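Jillell Small Shop Closures: data card and readme

Version 3, updated in August

What's in it

I started this table because I kept hearing that small businesses in Jillell were going under, and I couldn't find anyone who'd written down which ones. So I did! There's one row per business, 154 rows in all, covering shops, cafes, repair places and a couple of one-person trades that work out of a garage. I left out chains with head offices elsewhere (they have their own reasons for closing a branch, and it muddies things).

Each row has a trade name, a street, a category, the month it last traded normally, and a status. Status is one of open, reduced hours, closed for now, or closed for good. At the last update 89 were open in some form, and that includes the reduced hours lot.

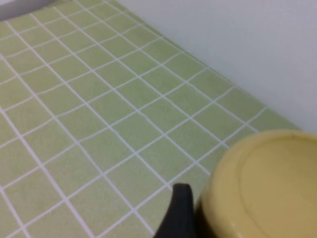

The rent column is the one people ask me for first, and I have to disappoint them a bit. Only 63 owners were willing to give me a figure, and a few of those gave it per week while the rest gave it per month. I've converted everything to monthly in rent_month and kept what they told me in rent_raw, so if my arithmetic looks off you can go back and check it. Blank means I asked and didn't get an answer. It does not mean zero, please don't average it as zero.

How I collected it

Mostly on foot, after four in the afternoon when things go quiet and people have time for a chat. Some owners filled in the paper form instead. The Podell Street end is well covered, the Serel end is thinner, and I'd be careful comparing the two until I've had another go at it. 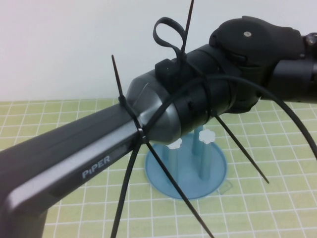

Feng wrote in to say that "closed for now" is doing too much work, as a cafe shut for a fortnight's repairs sits beside one that hasn't opened its doors since autumn, and could there be a date for each? Fair point. I've added closed_since, and so far it's filled in for 44 rows.

Known problems

Two businesses swapped premises and I had them muddled in version 2. Fixed now, but old copies are still floating about. Categories are my own and a bit homemade (the bakery that also sells secondhand books is down as a bakery).

Files

shops.csv is the main table
form.txt is the wording of the paper form
changes.txt lists what moved between versions

Use it however you like, just mention where you got it. Corrections are very welcome, and the street name plus the month is enough for me to find the row.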